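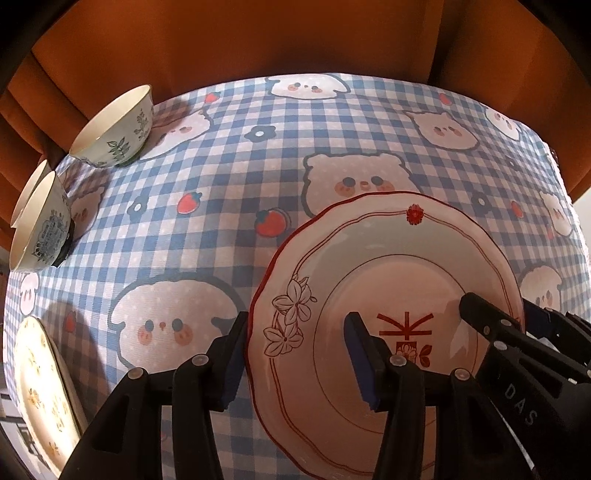

Conseils d'atelier : montrer à la pince comment débarrasser une table

Ces notes servent à l'atelier Bivance pour les séries « vaisselle », assiettes et bols sur une table nappée. Elles valent pour la prise à deux pinces tenues à la main, et la fin concerne le pilotage à distance.

Avant de commencer

Tendez la nappe et fixez-la sous le plateau avec des pinces de bureau. Un vichy à motifs comme celui-ci convient très bien : les dessins donnent des repères à la caméra quand la main se déplace. Une nappe unie et brillante pose davantage de problèmes.

Tirez le rideau si le soleil donne sur la table. Une tache de lumière dans le creux d'une assiette passe encore, mais elle se déplace au fil de la matinée et les premières prises ne ressemblent plus aux dernières.

Essuyez les patins avec un chiffon à peine humide. Un patin gras glisse sur la faïence.

Prendre une assiette

Arrivez pince ouverte, un doigt à l'extérieur du bord, l'autre au-dessus du creux. Descendez lentement, puis fermez sur le bord — jamais sur le décor du fond, où il n'y a rien à saisir.

Pour une grande assiette, servez-vous des deux pinces. La seconde vient du côté opposé, en biais, et ne serre que lorsque la première tient. Si les deux corps risquent de se toucher, reculez le coude droit et recommencez l'approche. Un choc entre pinces rend la prise inutilisable.

Levez de quelques centimètres, marquez un temps, déplacez, posez, ouvrez. Le temps d'arrêt compte : sans lui, le robot apprend à tirer l'assiette sur le tissu et emporte la nappe.

Prendre un bol

Un seul doigt à l'intérieur, l'autre contre la paroi. Quand deux bols sont proches et que l'un cache l'autre, prenez d'abord celui de devant. Changez leur place entre deux prises, même de peu.

Ce qu'il faut éviter

Les gestes de rattrapage très rapides. Si l'assiette échappe, laissez-la, rouvrez et reprenez calmement : cette reprise-là se garde.

Parler en tournant la tête. Le poignet suit toujours un peu.

Enchaîner sans pause. Chez nous une série fait 100 prises, coupée en deux, et la seconde moitié est nettement meilleure après un café.

À distance

Avec le poste de commande Ueda, les mêmes règles s'appliquent, mais allez deux fois moins vite à la descente. On sent mal le contact avec la table. Baissez la force de serrage avant la vaisselle fine et remettez-la à sa valeur habituelle en partant.

Rangez les pinces fermées, patins propres, dans la caisse Wadeck du bas.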